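Omberg open day, quick notes

Got back late, typing this up before I forget it all. Omberg opened up their test hall for one afternoon in March and I went with one question – can any of this stuff do a chore yet? Shop floor or kitchen, I wasn't picky.

Parking was awful. Sign-in sheet said 220 visitors by the time I got there, hall was hot, coffee gone by two. Bring your own water if you go next year.

First stop was Ronari, the laundry people. Talk and a video only, no machine on the floor. Towels fine, they said. Fitted sheets no. Somebody asked about socks and got a long answer that was basicaly no. I fold a basket in 8 minutes with the radio on so I'm not worried yet.

Then over to the bin picking, which is what I came for. Parts in a bin, arm goes in, gets one out. Sounds like nothing. It's the job my first boss gave me the week I started, and I was bored by lunch.

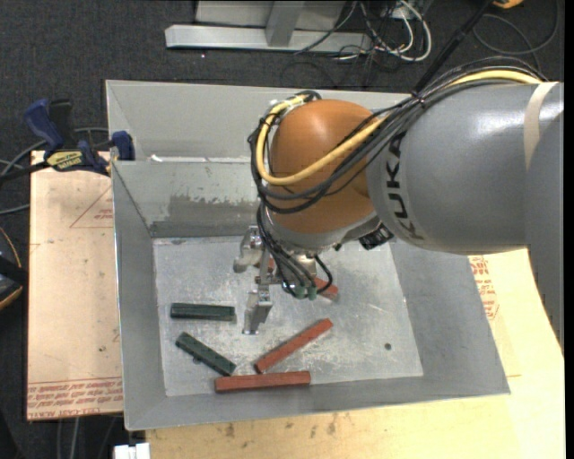 KUKA arm over the bin, red and green blocks on the floor of it.

Stayed there longest. What I wanted to know was the corners, and parts lying up against a wall or tucked in close to each other. A hand just does it, you tip the part up with a fingertip and go. Two stiff fingers have to come in at the right angle or not at all. The handout talks about a run of 1,000 picks but doesn't say how many needed a person to step in. I asked. "Depends on the part." OK.

Lodhi had the dish loading talk. Plates yes, some 52 seconds each on their slide, bowls slower, and no pans. My kids are faster and they complain the whole time.

Stedine was last, shelf restocking, and I only caught the end. Boxes all one size. Nice people, good questions from the back row about what happens when a box is crushed. They're working on it.

So for our shop – bin work maybe, if the parts are simple and somone is close by. Home stuff, no, not this year. Slides are supposed to go up on the Omberg site, will add the link when I have it.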